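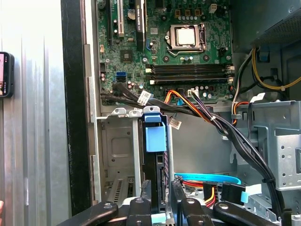
Dec 20, 2019

Plirkbridge have sold their left back, or they haven't, depending on which site you opened before breakfast. I opened both. One had the fee agreed and the medical booked. The other had the player "set to snub" the move, which I take to mean somebody saw him in a parking lot looking undecided. By lunch the first site had quietly changed "agreed" to "close" and left the same time stamp on top.

I've been writing these entries since the summer and I notice I complain about the same thing every transfer window, and the window isn't even open yet. Fine. It's my diary.

The buying club is supposed to be Arum. Why Arum would want him I can't work out. They already have a left back, a younger one who can cross the ball. Ours gets forward well enough and then stands there like a man who walked into a kitchen and forgot what for. I like him. I've defended him in the bar after games when it would have been easier to keep quiet. But when I read that he is "one of the most wanted defenders in the division" I want to know who is doing the wanting, and the article never gets around to that part. "Sources close to the deal." The agent, then.

Went to the home game against Tavares last night, which is the real reason I sat down to write. We lost 2-0 and it was a fair score. The first was a free kick that took a nick off the wall, and the goalkeeper was already leaning the other way. The second came in the 44th minute, from a corner we should never have given away, with three of ours watching the same man and he wasn't the one who headed it in. After the break we had plenty of the ball and did nothing with it. The manager said afterward that he was pleased with the response. I was there for the response. It was sideways passes in the rain.

He also said the injury list was to blame. We had 6 players out, true, but I'd only have picked two of them.

The attendance they read out got a laugh in our section. I think they count season tickets whether people come or not, and I'd bet whole rows of those people were at home with their feet up. The row in front of me had no one in it from start to finish, and I could put my bag on a seat.

Then this morning came the email from the club. Next February there's going to be a "fan forum" with a new sponsor, Sternska, and everyone who signs up gets a scarf. The email says the club is 100 percent committed to listening. They said that before they moved the kickoff times, and before they shut the old ticket window and sent us all to an app that logs me out at the turnstile. I signed up anyway. I do want to hear them explain the kickoff times, and I suppose I want the scarf.

Checked again before bed. Now the left back is staying and it's the backup goalkeeper who is going to Arum, on loan, with an option. Same writer as this morning, same "sources." No mention of what he wrote ten hours ago.

Away game next. I said I wasn't going and I've already looked up the trains. The early one gets in far too soon and the later one cuts it close, so it'll be the early one and a long coffee.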